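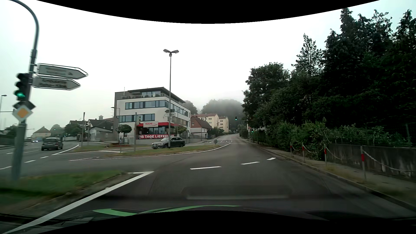 What is a body-neutral fitting service, and does it need a specialist shop? It is a clothes fitting in which the customer's measurements are taken and used without size labels, target weights or comment on shape. Any shop with a private cubicle, a tape and trained staff can offer it.

The question came up several times at the open day held by Wiseck, a clothing workshop which makes garments to measure and trains shop staff in fitting. I attended on the Thursday, from ten in the morning until the last session at four.

The first stop was the pattern room. Wiseck keeps 858 block patterns, stored by code. The codes carry no size number. A fitter enters chest, waist, hip, back length and upper arm, and the system returns the nearest block. Upper arm was added after a review of returned garments found that sleeves were the most frequent complaint. The block is then adjusted by hand on paper before any cloth is cut.

Next came a demonstration of the fitting itself. Customers choose whether to hear their measurements read out. If they decline, the figures go straight on to a card, face down. The cubicles have a mirror on one wall, with a curtain which can be drawn over it. Seating is a bench without arms, rated to 200 kg. The lighting was too yellow for judging colour, and the guide said it would be replaced in January.

Kernari, a charity that runs discussion groups on body image, had a table in the corridor. Its leaflet reports on 131 women who completed a short course of group meetings. Most said they had stopped avoiding photographs. The leaflet does not say how the women were chosen or whether there was a comparison group – I asked, and was told a longer report is being prepared.

Vanano showed underwear samples in the afternoon. The seams lay flat and the straps were adjustable from the front, a useful change for anyone with limited shoulder movement. Tokgöz was listed in the programme for a talk on advertising images, but this was cancelled.

Entry was free. The pattern room is up 2 flights of stairs and there is no lift, a serious fault in a building used for this purpose. Tea was served on the ground floor until half past four.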